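**Handout 5 – How "free" online services get paid for (and how to read a feed with that in mind)**
2/5/19 – Tanko Ogundipe

Welcome back! Last session ran long because the discussion about sign-up forms was so good, so we're starting with the bit we skipped, which was how posts get ranked.

## Ranking

A social feed could simply show you the newest thing first. Some early ones did, and a few still offer it as a setting. Most of the big ones now sort posts by a guess: how likely is this person to stop, tap, comment or share? Every pause you make feeds the next guess. I find this fascinating, because it means two friends who follow exactly the same accounts can open the same app and get two different front pages.

Terms you'll need for the worksheet:

- **Impression** – one showing of a post on one screen. If you scroll past the same post twice, that can be two impressions.
- **Reach** – how many different accounts were shown it.
- **Engagement** – likes, replies, shares, saves, clicks. Check which of these a site includes before you compare it with another site!
- **Organic** – shown without payment.
- **Promoted** – somebody paid. Look for the small label, usually near the account name.

## Worked case: Sisik and Gultero

We'll use two services all term. Sisik is a photo-sharing app that lives on ads. Gultero is a message board for hobby groups that charges members a small yearly fee and carries no ads at all.

Take one post on Sisik, from a bakery page called Ojo. It had 1573 impressions and a reach of 1210. Engagement came to 237, counting likes and replies together. So:

237 ÷ 1573 = 0.151, or 15.1% engagement per impression

237 ÷ 1210 = 0.196, or 19.6% engagement per account reached

Same post, same afternoon, and two quite different percentages. Neither one is wrong, but a page owner who wants to look good will quote the second. When you see a rate in an article, ask what it was divided by. (I love this question. I ask it at dinner.)

On Gultero, the same bakery posted to a bread group with about 123 members. Far fewer people could see it, but the replies were long and several turned into recipe swaps. Gultero doesn't rank anything, so the thread stayed near the top only while people kept answering it.

## Where the money comes in

Sisik sells space between posts. Advertisers bid for a type of viewer, and the bid is settled in the moment it takes your screen to load. More scrolling means more spaces to sell. Gultero earns the same fee whether you visit daily or twice a year, so it has less reason to send you notifications, and sure enough it sends very few. 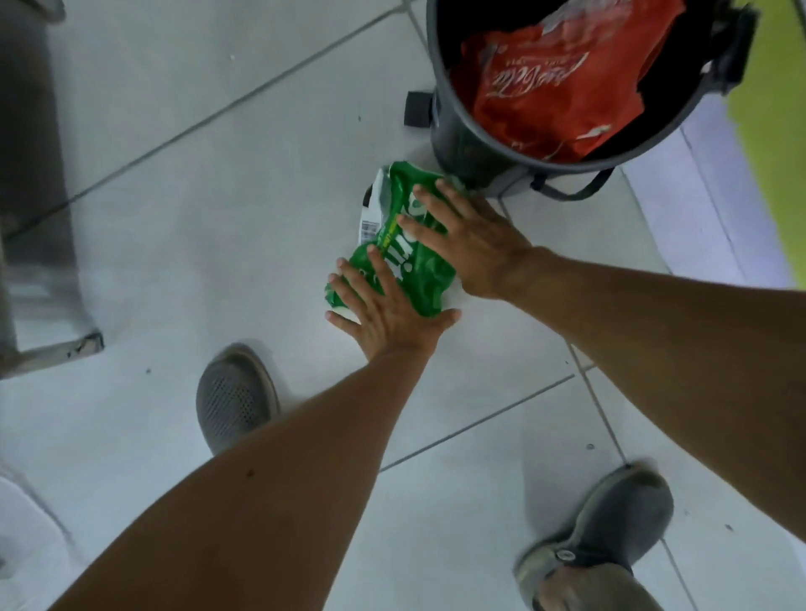 There are in-between models too. Tirkis, which we'll look at in May, is free to read, with a paid tier that removes the ads and adds a better search. Think about who ends up in each group, and what happens to the value of the ads once the keenest users have paid to leave them behind. I really don't have a settled answer to that one, and I'd love to hear yours.

## Before next time

1. Open any feed you use and go through your first 20 posts. Mark each one organic, promoted or can't tell.
2. Find the page where the service explains why you're seeing a given ad. Write down how many taps it took to get there.
3. Switch to newest-first if the app allows it, use it for one evening, and bring three sentences on what changed.

Please leave friends' names out of your notes – initials are fine. Reading is chapter 4, up to the part on cookies.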